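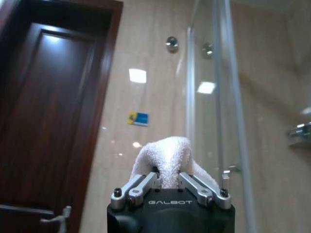 거스테드 하우스 수건과 침구 정리
2024년 11월 3일

거스테드 하우스(Gusstead House)는 겨울 손님을 받기 전에 수건과 침구를 한 번 정리한다. 올해는 객실 수건을 모두 흰색 테리 원단으로 맞추었고, 복도 끝 린넨실의 선반도 다시 배치했다. 사진을 누르면 크게 볼 수 있다.

1. 객실용 흰 수건
테리 원단이며 고리 모양의 올이 있다. 새로 들인 수건이다. 첫 사용 전에 섬유유연제 없이 한 번 세탁한다.

2. 접기 전
건조기에서 꺼낸 수건은 바로 접지 않고 한 장씩 털어 올을 세운다. 뭉친 채로 두면 가장자리에 주름이 남아 선반에 쌓았을 때 높이가 고르지 않다.

3. 세로로 3등분, 가로로 반
목욕 수건을 접는 방식이다. 접힌 쪽이 앞으로 오게 놓는다. 손 수건은 가로로만 두 번 접는다. 예전에는 말아서 바구니에 담았는데 선반에서는 자리를 많이 차지해 그만두었다.

4. 린넨실 선반
마이네케(Meinecke) 조립 선반, 폭 54센티미터. 맨 위 칸에는 여분 담요, 가운데 두 칸에는 수건, 아래 칸에는 발매트를 둔다. 벽과 선반 사이는 손가락 두 개가 들어갈 만큼 띄웠다.

5. 발매트
수건과 섞이지 않도록 따로 세탁한다. 뒷면에 고무가 붙은 것은 올해 모두 뺐다. 건조기에 넣을 수 없어 비 오는 주에는 늘 모자랐다.

6. 베갯잇과 시트
시트는 방별로 한 벌씩 묶어 베갯잇 안에 넣어 둔다. 2층 작은방은 매트리스 크기가 달라 묶음에 파란 실을 꿰매 표시했다.

7. 색이 있는 수건
지난해까지 쓰던 회색과 남색 수건. 상태가 괜찮은 것은 현관 옆 수납장으로 옮겨 비에 젖은 손님이나 반려견용으로 쓴다. 올이 많이 풀린 것은 잘라서 걸레로 만들었다.

8. 세제
보르콘(Vorkon) 무향 분말세제를 쓴다. 흰 수건은 온수, 색 수건은 냉수로 돌린다. 화장품 얼룩이 있는 수건은 세탁기에 넣기 전에 비누로 먼저 문지른다.

9. 세탁실 창가 건조대
맑은 날에는 건조기 대신 건조대를 쓴다. 수건은 반으로 걸치지 않고 한쪽을 길게 늘어뜨린다. 두꺼운 것은 중간에 한 번 뒤집는다.

10. 객실 수건걸이
수건걸이 높이가 방마다 조금씩 다르다. 가장 낮은 1층 안쪽 방에서는 목욕 수건 끝이 바닥에 닿아 한 번 더 접어 건다.

11. 교체 주기
이틀 이상 묵는 손님에게는 이틀에 한 번 새 수건을 드린다. 더 필요하면 복도 바구니에서 가져가면 된다. 쓴 수건은 욕실 바닥이 아니라 문 안쪽 바구니에 넣어 주시기 바란다.

12. 수선할 것
테두리 박음질이 풀린 수건을 따로 모아 둔 상자. 짧은 것은 손바느질로 막고, 긴 것은 재봉틀로 다시 박는다. 고리가 떨어진 손 수건도 같은 상자에 있다.

13. 영수증과 세탁 기록
수건과 선반 구입비, 배송비를 합쳐 약 266유로가 들었다. 세탁 기록은 린넨실 안쪽에 걸어 둔 공책에 적는다.

12월에는 담요와 커튼을 정리한 사진을 같은 페이지에 추가할 예정이다.

이전 갤러리: 1층 욕실 타일 보수
다음 갤러리: 정원 창고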